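The Robot Will Put Your Baskets Away, Eventually

My sister-in-law wants to know when she can buy a robot that does chores. She asks me every December, over the ham, on the theory that I write about machines for a living and must be holding out on her. I used to say five years. I have been saying five years for long enough that her kids now do the chores.

So I will try to answer properly, and I will start with baskets, which is where my opinion on this subject currently lives.
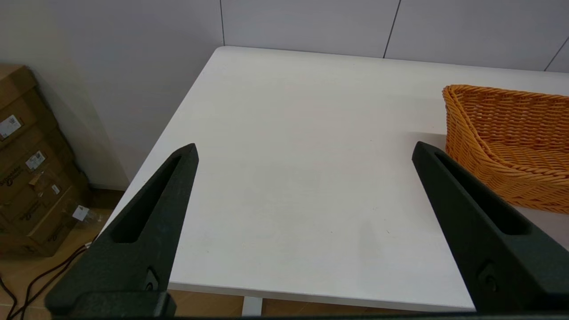 Putting one basket inside another is a chore so small that it doesn't have a name. You do it with one hand while holding a phone with the other. For a machine with two stiff fingers it is a full day's work. An orange wicker basket on a plain white table has no handle worth the name, a rim that slopes and bulges, and a braided surface that gives a little when you squeeze it. Squeeze too softly and it slides out. Squeeze too hard and you own a different basket.

Wenjie Kong, who runs the stockroom at Araújo, a housewares shop in Meltmont, let me time her staff at the same job. A teenager named Josué Evangelista nested 17 baskets in the time it took me to find the stopwatch on my phone. I asked him how he did it. He looked at me the way you would look at a man who asked how you sit down.
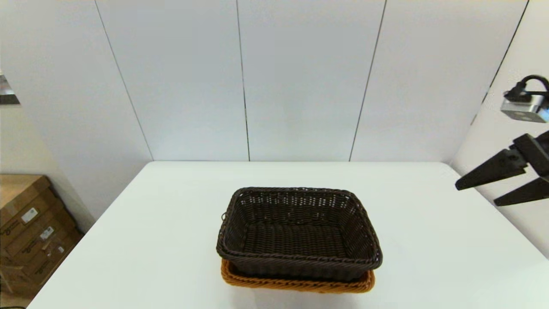
That is the trouble with the whole field, and I say so as a fan. The things we find hard, such as chess and taxes, went to the computers long ago. The things we can't explain because we never had to learn them on purpose are still ours. A company called Nallora sent me a brochure promising a home helper that handles "over 73 everyday tasks." I read the list twice. Task 2 was "tidying." I would like to meet whoever wrote that down as one item and show them my hall closet.

Shops will get there before houses do, I think. A shop has the same shelf in the same spot every morning and somebody on the payroll to clear the aisle. My house has a dog. It also has a drawer that opens only if you lift it, and a teenager of its own who leaves things in places no engineer would consider.

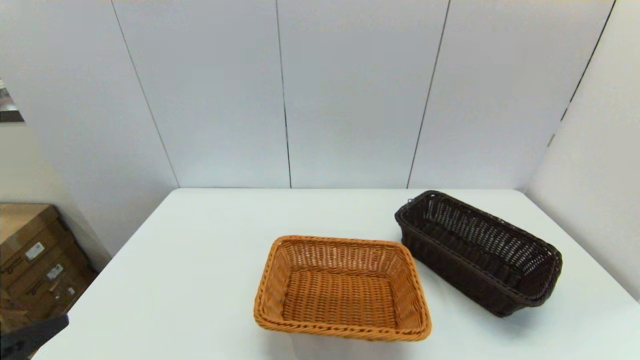

Still, I've stopped sneering at slow progress. Ten years ago I would have bet against a machine picking up anything floppy, woven or bent, and I would have lost that bet by now, at least on a good afternoon with the lights on. My neighbors at Angate, the repair shop downstairs, say the same of their bench: the boring jobs go first, and they go a little at a time.

What I'll tell my sister-in-law this year is to keep the kids on the payroll. She can raise them to two dollars a basket and still come out well ahead of Nallora.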